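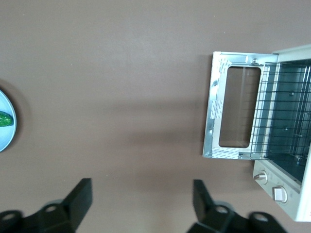 Small toaster oven, cream-white casing, door open flat. Notes from a week of bench work on it follow.

1/ Took this one in for a thread on small ovens because people keep asking me what is worth checking on a used unit. Short answer: door, hinge line, rack, elements, cord. In that order. The dial and the timer come last.

2/ Start with the door. With the oven upright on a counter, lower it slowly and let go at the halfway point. It should drop under its own weight without twisting. If one corner gets there first, a hinge pin is worn or the side panel is bent.

3/ The sheet metal around the window is the part to look at in raking light. Bright metal shows every stamped contour, and a dent shows as a dark spot among the glints. There is a small mark like that on the left edge of mine, near the middle. I measured the door against a straightedge. Flat enough. Left it alone.

4/ Screws. One small round one is visible near the top edge of the door in the photo. On any small oven, back each door screw out a quarter turn before you commit to removing it. If it squeals, stop, add a drop of penetrating oil, come back in 30 minutes.

5/ The translucent white pads stuck to the door metal are adhesive. They have faint print on them that I have not bothered to decode. They come off before any heat goes on. No exceptions, including "just a quick test."

6/ Removing adhesive pads from bare metal: lift a corner with a plastic scraper, pull back low and slow, almost parallel to the surface. Pulling straight up leaves the glue behind. Residue gets isopropyl on a cloth, then dish soap, then plain water, then a dry cloth.

7/ Do not use a razor blade on bright metal. Do not use the green side of the sponge. Both leave lines that collect grease, and you will be looking at them every morning.

8/ Someone asked about acetone. Fine on bare steel. Not fine on the off-white plastic of the casing, and you will drip. I keep it off the bench when a plastic-bodied unit is out.

9/ Rack. Black wire, thin, evenly spaced. The ends bend down toward the door on this one. When you buy a replacement, match the bends as well as the width. A flat rack of the right width can still slide off its supports when you pull it forward with something heavy on it.

10/ I ordered a spare from the Pomare parts counter last July. It came 3 mm too wide. Steel wire does not negotiate. Returned it, got the right one in August, paid shipping twice.

11/ Inside: dimples and rivets in the back and side walls. Crumbs settle on anything that sticks out and carbonize there. A dry nylon brush first, vacuum second, damp cloth third. If you start with the damp cloth you make paste.

12/ Never spray cleaner into the cavity. Spray the cloth. Element ends and their ceramic bushings will hold moisture for a long time, and the first you hear of it is the breaker.

13/ Power check. My meter is a Wosar plug-in type, nothing fancy. On a unit of this size I look for a steady draw on the low setting — 600 watts was the reading here — and no flicker when I tap the casing. Flicker means a loose spade terminal.

14/ Temperature check. Separate oven thermometer, center of the rack, door closed, wait for the third thermostat cycle before you write anything down. The first cycle always overshoots. I keep these numbers in the Emby log with everything else from the bench.

15/ Reply to a question: no, the window is not the main heat leak. The gap along the top of the door is. Close the door on a strip of paper and pull. If it slides out freely all the way across, the springs are tired.

16/ Bench surface matters too. Matte, flat, plain color. I want to see a dropped screw at once. My old bench at the Karnthorpe workshop was speckled laminate and I lost 83 small parts on it in one winter. Yes, I kept a tally.

17/ Still to do on this oven: new feet, cord strain relief, and a second pass on the window edge with a soft brush. Will post the cavity temperatures when I have a full set at three dial positions.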